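Home Shop Reviews Kitchen Coffee Cleaning Contact

Search this site Type and press enter

Idix Single Cup Pour-Over Kit Review: Good Coffee, Weak Handle

6th March 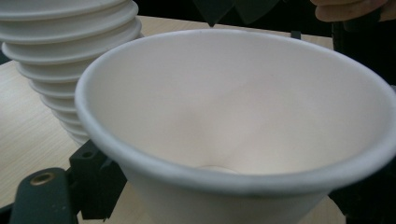 The Idix pour-over kit is sold as a full setup for one person. In the box you get a plastic cone, a small kettle with a thin spout, a measuring scoop and a starter pack of paper filters. I bought mine at full price from Bruneo, the housewares store near my office, and I have used it every working day since August. Most mornings I brew at work, where the mugs are always in the dishwasher, so a lot of my coffee goes into large white paper cups with a rolled rim, the kind that narrows toward the bottom. That shape matters more than I expected with this cone, and I will get to it below.

I came to the kit from a cheap drip machine that had started leaking from the base. I did not want another machine. I wanted something that would fit in a desk drawer and that I could rinse in a shared sink. The Idix mostly does that job.

The cone

The cone is a single piece of dark plastic with ridges on the inside and a wide flat collar underneath. It weighs very little and has survived being dropped on a tile floor twice. The ridges hold the filter off the wall so the water drains at a steady pace. With medium ground coffee, a full cup takes me a bit under four minutes. With a finer grind it slows down a lot and the coffee gets bitter.

The collar is wide enough to sit on any mug I own. It also sits on a big paper cup, but with an empty cup the whole thing is top heavy. A cup with a narrow bottom does not have much to stand on, and once you pour water into the cone the weight is all up high. I hold the cup with one hand for the first pour. After that there is enough coffee in the bottom to keep it in place. With a ceramic mug there is no problem at all.

The other thing about the collar is that it covers the opening completely. There is no window or notch to look through, so you cannot tell how full the cup is without lifting the cone. I overfilled twice in the first week. Now I measure the water before I start. I use 310 grams for a large cup and it leaves room for milk.

The kettle

The kettle is the best part of the kit and also the part with the biggest fault. The spout is thin and pours a slow, even stream that you can aim. It holds enough for two cups. It is not electric, so you need a stove or some other source of hot water. At the office I fill it from the hot tap on the water cooler, which is not quite hot enough for light roasts but fine for the dark stuff I usually drink.

The fault is the handle. It is held on by two screws, and the lower one works loose. Mine started to wobble in the second month. I tightened it, and it was loose again a couple of weeks later. A drop of thread glue fixed it for good, but a new kettle should not need that. I wrote to Idix and they offered to send a replacement screw, which came in the mail and was the same as the old one.

There are no fill lines inside the kettle either. A scale gets around this, but the kit does not come with a scale.

Filters

The starter pack is small and I went through it in two weeks. Idix filters are good but hard to find in stores. I have tried Clultier filters instead and they fit if you fold the seam over a little more than usual. The coffee tastes the same to me. The Rashidi filters are too tall and stick up over the edge of the cone, and the loose paper flops into the water. I trimmed a few with scissors and then gave up and used the rest at home in a bigger cone.

Rinse the filter first, whichever kind you use. It gets rid of the papery taste and warms the cone.

The scoop

It is a plastic scoop. The handle is too short to reach the bottom of a coffee bag, so I keep it in the drawer and use a soup spoon.

Cleaning

The cone rinses clean in a few seconds. Over time the inside picks up brown stains along the ridges, and baking soda takes them off. I do not put it in the dishwasher, though the leaflet says the top rack is fine. The kettle gets scale in the spout if your water is hard. I boil it with vinegar and water every month or so - it smells bad but it works.

How it compares

The Clultier cone is glass and looks nicer on a counter. It costs more and I would not carry it to work in a bag. It does have a gap in the collar so you can see the level in the cup, and I wish Idix would copy that. The Clultier set has no kettle at all, so once you add one the total is well above the price of the Idix.

Who should buy it

If you drink one or two cups a day and want something small, this is a fair buy. If you already own a kettle with a thin spout, get the cone alone. Bruneo sells it separately, and I only noticed that after I had bought the kit.

Score: 7 out of 9 on our usual scale. I took one point off for the handle and one for the closed collar.

Recent reviews

Clultier Glass Pour-Over Cone
Rashidi Hand Coffee Grinder, Six Months On
Bruneo Store Brand Dish Racks
Idix Travel Mug, Second Version
Desk Lamps for Small Offices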